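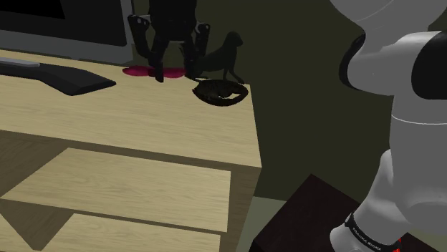 Frota says the arm should be the last thing anyone on the team touches, and that the desk has to be sorted out first. Two of us disagree, so I'm asking on here.

We are a student project group working in simulation only, no real hardware. The task for the June assessment is tidying a desk: the arm has to pick up the cat figurine and put it in the round bowl near the corner. The marks come from a set of 18 runs with the objects shifted a little each time. At the moment we get the cat into the bowl in 2 of them. In the rest the gripper closes on the cat, lifts it, and then the cat slides out before it reaches the bowl. Sometimes it falls on the desk and sometimes it ends up on the floor.

What we have tried so far:
Closing the gripper harder. No change that we could see.
Moving the arm more slowly. It drops later but still drops.
Making the cat lighter. That gave us one more good run, but the rules say masses must be left alone, so we put it back.

Frota thinks the bowl and the cat are too close together and the scene file is wrong. I think it is friction. The scene was handed out by the course and we are allowed to change contact settings but not positions. Has anyone done this task before?

Posted by Workby, 13 March 2024

Petska

We did a very similar one last year. It is most likely friction, but check the collision shape before you change any numbers.

When a model is imported, the shape you see and the shape the physics uses are often different. Ours had been given a single convex hull, so the gap between the neck and the tail was filled in. The fingers were meeting a sloping face that wasn't on the visible model at all, and a sloping face pushes the object out when you squeeze it. That would fit with a harder grip making no difference.

Turn on the collision view in your simulator and look at the cat from the side and from above. If it looks like a lump, split it into several smaller hulls. Ours went from one to 16 and that was plenty. More than that and the simulation slowed down for no gain.

After that, look at friction on the finger pads as well as on the cat. Some engines take the lower of the two values, some the higher, some an average, so read the manual for yours. We spent a week raising the value on the object when the pads were the ones set close to zero.

Last thing, grip it at the neck from above if your planner lets you pick the approach. The tail side gave us trouble - the fingers kept landing unevenly.

I wouldn't touch the positions. If the course gave everyone the same scene then your marks depend on it staying the same.

Stetik

just use a suction gripper

Petska

They probably can't, the gripper is normally fixed in the task rules. Suction on a shape like that isn't easy either.

Stetik

ok fair. in that case make the time step smaller. ours was too big and everything slid about. halve it and try again, if it gets better you know it's contacts and not your planner. takes longer to run though

Workby

Thanks both. The collision view showed one hull over the whole cat, as Petska said. I split it and got 16 pieces as well, using the default settings. Without changing anything else we went up to 9 good runs.

I then checked the pads and they had no friction value set, so they were using the engine default. I have set them to match the rest of the gripper and halved the time step. A full set now takes 92 minutes on the lab machine, so I have left it running and will add the result when I have it.

Frota still wants to look at the bowl. In two of the failed runs the cat did reach it and then tipped out over the rim, so there may be something in that. I'll check whether the bowl was imported with a single hull too.

Petska

If it was, the inside will be filled in and the cat is being put down on a lid. Same fix. Or build the bowl out of a ring of small boxes and a flat base, it runs faster.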